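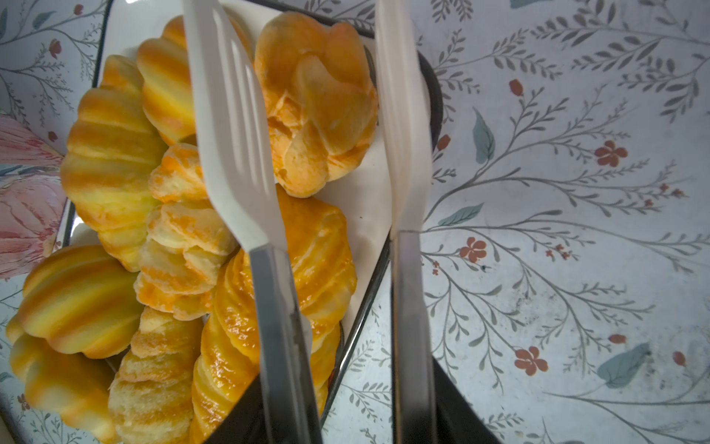
Home | Build Log | Parts | FAQ | Contact

The Kedus is a bakery-handling robot built in a shared workshop in Stirnonby, by people who were told it would be a nice way to spend the evenings. We get the same questions most weeks, so the answers live on this page now. If you only want to know whether it can serve breakfast, the answer is no. It works above a paper-lined tray of ribbed buns and flaky pastries, with two fingers and a great deal of caution.

Why pastries?
Loubna Radwan wanted something awkward to pick up. Blocks are easy, and they make you overconfident. A braided pastry wedged against its neighbors has a way of bringing you back down.

What are the finger pads made of?
White plastic, on gray metal shafts. They scuff. We keep spares in a drawer and Yichen Jia keeps redesigning them, so no two spares match.

What did it cost?
The enclosure beams were $300 and the wiring was $200, which was supposed to be the total. We have stopped adding up the rest.

Why two arms?
One arm chases a croissant across a tray. Two arms can chase it from both sides. On a good day one of them holds a tool and the other keeps out of the way - on a bad day they want the same airspace, and somebody has to reach for the stop button.

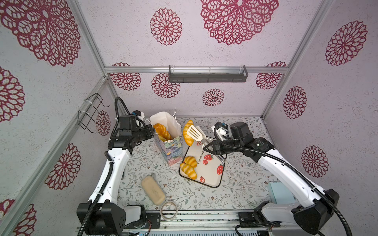
Spatula practice, with the right arm on duty.

Who picked the wall panels?
Khadija Belhaj. They are lilac with big maroon flowers, and she will hear no complaints. Rania Fahmy did the tablecloth, so the argument is at least evenly spread.

Which controller do you use?
A Drivurex board, second revision. The first revision is a coaster.

Can I come and see it?
Tuesday evenings, from 7:30. Ring the side bell and wait. Please don't lean on the rail.

Can I have the files?
Yes, once Moataz Hamdy finishes labeling them. He started in July.

Recent posts
- Cable conduit, again
- Spatula grip: what we changed
- Belhaj versus the zip ties
- Finger pads, revision 2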